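Updated December 10, 2018. Same questions keep coming in so putting it all in one place. If yours isn't answered, email or ask at the desk.

## Wemby Toy Library: questions we get a lot

**How does it work?**
Like a book library. Join, pick toys, take them home, bring them back. Next kid gets them.

**Who can join?**
Anyone with a child under 6. Grandparents yes. Home daycares yes, but ask for the daycare form, it's a different one. You don't have to live in town.

**What does it cost?**
Nothing to borrow. There's a refundable deposit when you join, one per family. You get it back when you leave and everything's returned.

**How many toys can I take?**
3 at a time. A puzzle counts as one toy. A box of train track counts as one toy too, even the giant one.

**How long can I keep them?**
Three weeks. Renew once by email if no one's waiting. Put the toy number in the subject line please, not just "the truck." We have a lot of trucks.

**How big is the collection?**
2,325 items at the last count in October. Not all on the shelf at once, obviously. The big outdoor stuff (slides, water tables, the Brovano ride-ons) is in the back room over the winter. Ask if you want something from there.

**What's good for a two year old?**
Chunky puzzles, stacking cups, push toys, anything with a lid. Shape sorters go out constantly. Start with the ones that only have a circle and a square, then move up to the foam boards with more holes. Some kids love them at eighteen months, some couldn't care less until three. Both fine.

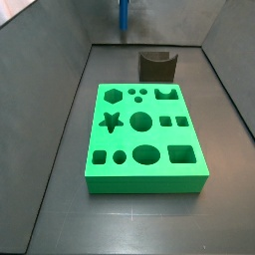 Green foam sorter board.

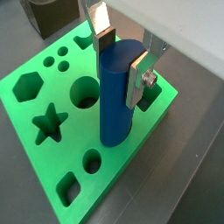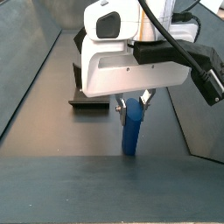
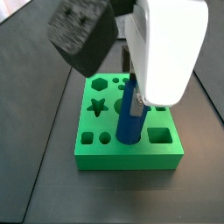
**And for older ones?**
Marble runs, magnetic tiles, board games, dress up. The Drestelau building sets are popular and usually have a wait list. Floor puzzles up to 107 pieces on the bottom shelf by the window.

**Can I reserve something?**
Yes. Email or phone. We hold it until the end of the next open day, then back on the shelf it goes.

**A piece is missing when I got it home.**
Tell us right away so it doesn't get put on your card. Every bag has a list of contents on the tag. Check it before you leave if you can, takes a minute.

**We lost a piece.**
Happens. Look under the couch and in the car. Still gone? Let us know when you return the toy, don't just zip the bag and hope. Small pieces no charge. If the toy can't be used without it we may keep part of the deposit.

**We broke it.**
Bring it back anyway, all of it. Carmela Bustamante does repairs and she can fix more than you'd think. Please don't glue things yourself. Super glue especially.

**How are toys cleaned?**
Hard plastic gets washed and air dried, wood gets wiped down. Foam is hand washed with mild soap, never the dishwasher. Fabric goes through the machine. We ask you to give everything a wipe before returning too. If someone at home had a stomach bug, say so and we'll do it twice, no questions.

**Are batteries included?**
No. Take them out before you bring the toy back.

**Do you take donations?**
Clean, complete, working, yes. No stuffed animals, no drop side cribs, no car seats, nothing recalled. Don't leave bags outside the door, they get rained on and then we have to throw it all out.

**Where do I park?**
Side lot off Jasińska Street. Not the bakery's spots, they will tow. Stroller ramp is around the left side, door's heavy so knock and someone will come.

**Can my kid play while I pick?**
Sure, rug area at the front. Stay with them pleaes. Socks or shoes on, no snacks past the desk.

**Late fees?**
None. But you can't take anything new until the late ones are in. If you're going to be away, email first and we'll move the date.

**Open over the holidays?**
Closed the last week of the month, dropbox closed too. Anything due that week is automaticaly due the week after.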